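Pre-Run Safety Checklist, Soft Actuator Bench
With comments from Mirela Prado

August revision. This replaces the one-page sheet that used to hang by the lamp switch. Please read the comments too, they are where most of the useful stuff lives!

The list covers the light-driven film actuators (the Drato strips and the newer Paquette hinge samples) and the lamp bench they run on. It does not cover the furnace room or chemical storage, which have their own sheets.

SECTION 1. BEFORE THE LAMP IS ON

1.1 Lamp housing closed, all four screws finger-tight. OK
Comment: These loosened twice over the summer. I have put the small hex key on a string at the left side of the bench. Leave it on the string, please.

1.2 Fan running and audible. OK
Comment: Hold a strip of tissue at the outlet. It should lift straight out and stay there. If it flutters, clean the filter and try again.

1.3 Amber goggles, one pair per person in the bay, no scratches across the lens. NEEDS ATTENTION
Comment: Two pairs were scratched right in the middle and I have thrown them out. New ones are on order. Until they come, two people in the bay at a time.

1.4 Beam stop in place behind the sample holder. OK
Comment: I love the new beam stop. It is heavy, it sits flat, and you can tell from the doorway whether it is there. Thank you to whoever machined the base!

1.5 Nothing shiny within reach of the beam. OK
Comment: Rings and watches off. Foil goes in the drawer. The steel ruler has been the worst offender, so there is now a plastic one.

SECTION 2. THE SAMPLE

2.1 Film checked for cracks under the magnifier, both faces. OK
Comment: Look along the fold line first. On the Drato strips a tired fold goes cloudy well before it splits, and once you have seen it a couple of times you will spot it right away.

2.2 Flex count written in the log. OK
Comment: Retire a strip at 1000 flexes even if it still looks great. The one we pulled last had done 383 and already had a nick at the clamp end, so the count is a ceiling and you still have to look.

2.3 Clamp snug, film flat, no twist. OK
Comment: A twisted film curls sideways when the light hits it and can walk itself out of the clamp. It is a wonderful thing to watch and a terrible thing to have happen near a lens.

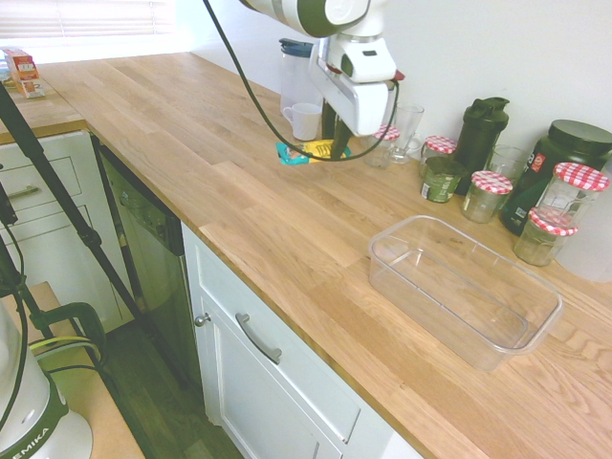

2.4 Payload no heavier than the limit on the sample card. OK
Comment: For the Paquette hinges the card says 200 milligrams. I know they can lift more. I have watched them lift more, and cheered! The limit is there for the hinge glue, which lets go with no warning at all.

2.5 Spare sample stored in the dark box. FAIL, FIXED
Comment: The lid was off. A film left under room light for an afternoon comes out with a curl already in it, and then every reading you take is off by a little. Lid on, every time.

SECTION 3. POWER AND CONTROLS

3.1 Emergency stop pressed and reset once. OK
Comment: Press it for real. The lamp should cut at once and must not come back until you turn the key.

3.2 Bivo controller shows the right sample profile. OK
Comment: It remembers the last profile used, by anyone. Read the name out loud to your partner. This sounds silly and works very well.

3.3 Lamp hours below 3050. OK
Comment: Write the hours in pencil on the card and again in the log. Past that point the output wanders, and we end up chasing a "new effect" that is only an old bulb.

3.4 Cables clear of the walkway. NEEDS ATTENTION
Comment: The Zekow camera cable still crosses behind the stool. Tape is fine for now – a proper floor cover would be better.

SECTION 4. DURING THE RUN

4.1 Two people present for any run at full power.

4.2 Hands out of the beam path until the lamp light on the panel is dark.
Comment: The films are so quick to relax that it is tempting to reach in the moment they go flat. Wait for the panel.

4.3 Stop if you smell anything warm or sweet.
Comment: That is usually the clamp pad. Swap the pad, open the door, give it ten minutes.

SECTION 5. SHUTDOWN

5.1 Lamp off, fan left on for fifteen minutes.
5.2 Sample back in the dark box with its card.
5.3 Goggles wiped and hung up, lens side out.
5.4 Key returned to the hook.

GENERAL COMMENTS

The bench is in good shape, and much tidier than in spring. Three people ran the crawling strip last week with every box ticked and full notes, and those notes were a joy to read – they even logged the room temperature, which I had forgotten to ask for. I have added a line for it on the back of the log sheet.

Still open: goggles (1.3) and the floor cover (3.4). I will check both again before the first hinge runs.

M. Prado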